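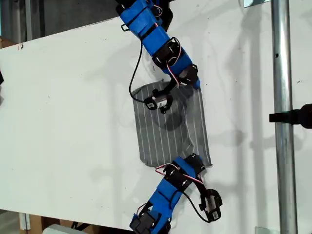 Grey pinstripe cloth on the white table.

Table linen and small cloths, 34 pieces

Friday, November 15, 2024

The page is for the smaller textiles that came out of the linen cupboard at Nernance – napkins, tray cloths, hand cloths and a few offcuts that were kept with them. The large tablecloths have their own page and will be added in December. Griet Koster did the sorting and Kanyarat Panyasiri wrote the labels.

About the pinstripe

Dark grey with thin white stripes, evenly spaced. It is listed as number 848. We have put it under small cloths because it is roughly rectangular and did not match any of the napkin sets. The old stock book has an entry for "grey stripe, Van Hecke", which may be the same piece. If you have one like it at home, Griet would like to hear from you.

Folding and storing

Small cloths are laid flat on the table first, smoothed from the middle outwards and then folded in half along the stripe where there is one. After that they are folded once more across. We do not iron in the creases. Each pile is kept to one kind of cloth and goes into a Celura box with the label facing the front.

Striped cloths are easier to fold than plain ones, as the lines show at once if the edges are off. Dark ones need a brush before they are put away – they pick up lint from everything, and it shows.

Numbers

Numbers on this page follow the stock book. Anything from 3000 upwards was added later and has a paper label in place of a sewn one. The last one used is 3037. Gaps in the numbering are pieces that were moved to the large linen page.

Viewing

The boxes can be looked through on request at the Komavik building, first floor. Please ask Kanyarat before taking anything out, and put cloths back in the box they came from. Bags and coats can be left on the hooks by the door.

Next page: Large tablecloths (from December)
Back to all galleries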